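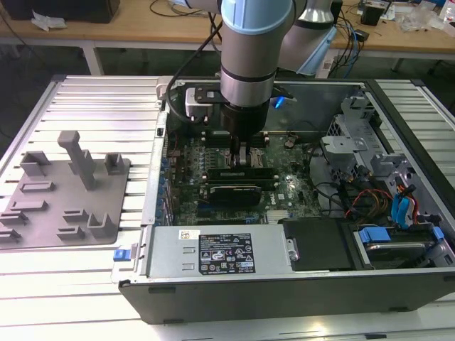

I have owned the same desktop computer for long enough that it has outlived two desks and a marriage to a printer. Every spring I decide to replace it, and every spring I open a spreadsheet instead.

This year's spreadsheet had 82 rows. Somewhere near row 60 I was comparing the fan noise of machines I had no intention of buying, and I had formed an opinion about Drurlow power supplies, which I hope never comes up at dinner.

The trouble is that the old one works. It takes 91 seconds to start, long enough to put the kettle on and feel mildly superior to people with phones. It runs the only version of my tax program I understand. It also holds 2912 photos, most of them of a lake, from a vacation in Zoritz where it rained and I kept checking whether the lake looked any better.

I did get as far as the store in October. The young man at the counter asked what I mainly used a computer for, and I heard myself say "spreadsheets about computers." He showed me three models, all called Draria something, all the color of a wet sidewalk. I said I'd think about it, and he nodded like someone who had met me before.

So I bought a can of compressed air and a longer cable. The cable is too long. I've started a new tab for that.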